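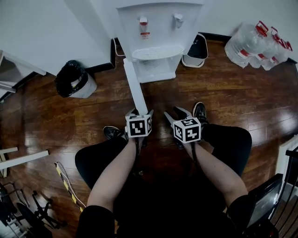
Hanne Kokkonen wrote in to ask whether the Larker hand grippers are any quicker than steering the arm by joystick. For me they are. I recorded 51 demonstrations before lunch; with the joystick I rarely got past a dozen. You work sitting down, one gripper in each hand, with a marker cube on top of each for tracking. The jaws held a long bar well enough. My complaints are the cables along the forearms, which tug when you reach, and the weight after an hour. At 310 euros the pair I would buy them again, in February or any other month.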